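The Case for Leaving It on the Tray

I own a round red tray with a gold rim, and for two years it has been the best-governed territory in my house. Salt lives there. So does the hot stuff. Everything else in the kitchen drifts, but the tray holds.

I bring this up because the fashion now is for bare counters. A friend sent me an article from the Wustska catalog people arguing that condiments on display are "visual noise," and that a calm home decants everything into 48 matching jars and shuts them in a drawer. I read it standing at my own noise, eating rice. I reached for the chili jar without looking and my hand found it. Try that with a drawer.

The tray school and the drawer school have been at war in my family since my mother bought her first Kurley spice rack, a carousel with 20 little glass bottles that came already filled. We used 5 of them. The other fifteen went around and around for my whole childhood, marjoram passing by like a neighbor you never got to know. When she finally gave the thing up, the marjoram had faded to the color of a paper bag and smelled like one too.

So my rule is that a thing earns the tray by being picked up. If I haven't touched it since September, it goes to the cupboard, and if I don't miss it there it goes to whoever will take it. There is a certain amount of cruelty in this. I once demoted a truffle salt that cost more than the tray. 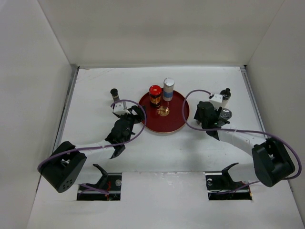

Two on the tray, the rest waiting their turn.

Getting onto the tray is competitive, as it should be. A red lid helps, I admit. I am as shallow as anyone, and a jar I can pick out from across the room will beat a better sauce in a dull bottle. The drawer people say this proves their point, that we end up seasoning with our eyes. Maybe so. I have eaten at their houses, though, and they season with nothing, because the paprika is behind the foil and the conversation has moved on.

Where I will give ground is on lids. A jar that sits out gets handled forty times for every once in a cupboard, and it shows. Metal tops pick up scratches and tiny dents, and the shine goes patchy. Castillo sells a set of replacement caps so your jars can look new forever, which strikes me as buying new elbows for a coat you wear because it's comfortable. I like a lid with some pits in it. You can tell which jar somebody cooks from.

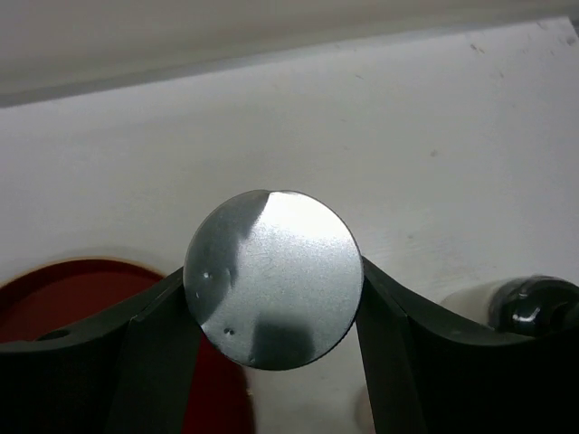 Masaru Takagi read a draft of this and wrote back that I was being sentimental about hardware. A dented lid is a lid that may not seal, he said, and he keeps his chili oil in the refrigerator with a plain new cap on it and sleeps fine.

He has me on the seal. I checked all of mine that evening, and one turned without gripping anything, so out it went. I did not buy the Castillo set. I used a lid from a finished jar of plum jam, and it says so on top.

The tray stays where it is. I wipe it when the rice gets under the rim, and last week I moved the pepper a little to the left, to see if I'd notice. I noticed. I moved it back before dinner.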